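Suture pads: care and stitch spacing
Fotside Bench Forum > Practice materials

kukley_5
Surface film matters more than thickness. A dry pad drags the thread and tears at the lip. 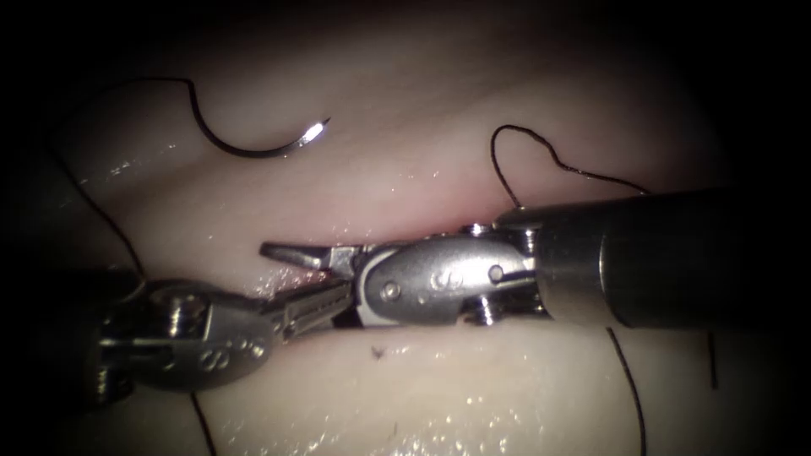 Incision across the pad, upper and lower flap.

condori1465
Disagree. Thickness decides whether the bite holds - film only changes drag. My thin Timville pads tore at any moisture level.
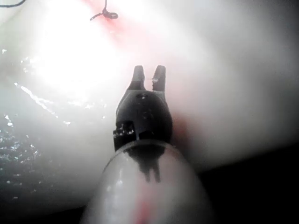 kukley_5: Thin pads tear when the bite is too close to the edge. Move it out and test again.

tmv400
Spacing is the other variable. I tie each knot before judging the gap to the next.
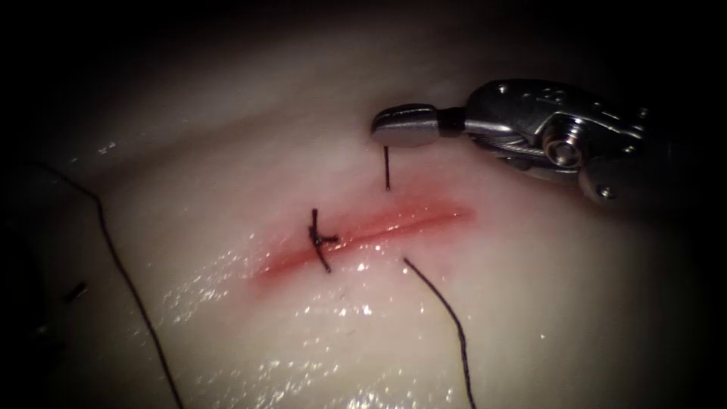
Photo: Fotside Bench

condori1465
Fine on spacing. Still not sold on the film.

Related threads
Thread memory after unspooling
Storing opened pads
Cutting tails evenly

Last updated: February
Contact | © Fotside | Back to top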